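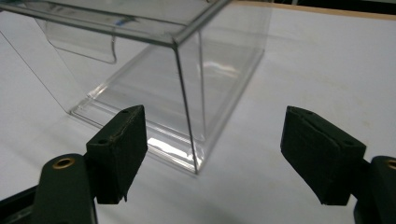
Klarsichtbox auf weißem Untergrund: Kanten und Sockelrand spiegeln am stärksten.

Durchsichtige Boxen gelten als Wundermittel gegen Unordnung. Ich bleibe skeptisch. Im November habe ich für Schrauben, Garn und Kleinkram 4 Stück von Clemberg gekauft, zwei davon stehen bis heute leer im Regal. Man sieht eben auch das Durcheinander, wenn man es durchsichtig verpackt.

Zum Reinigen wird gern Glasreiniger empfohlen. Davon halte ich nichts. Manche klaren Kunststoffe vertragen den Alkohol darin schlecht und werden matt. Lauwarmes Wasser, ein Tropfen Spülmittel, weiches Tuch. Küchenpapier kratzt, auch wenn auf der Packung etwas anderes steht.
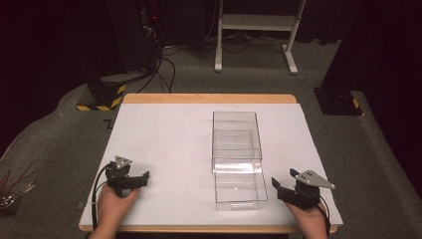 Stellen Sie die Box zum Prüfen auf etwas Weißes, ein altes Laken oder einen Bogen Papier. Schlieren erkennt man besser, wenn das Licht von der Seite kommt. In den gefalzten Rändern bleibt der Staub gern sitzen, da hilft ein trockener Pinsel.

Arif Uddin schwört auf das Antistatikspray von Neteo. Bei mir war der Staub nach fast 2 Wochen wieder da, mit Spray wie ohne. Das Geld kann man sich sparen.

Und vor dem Kauf innen nachmessen! Die Maße auf dem Etikett gelten oft für außen, und mit dünnen Laschen am Deckel geht noch einmal Platz verloren.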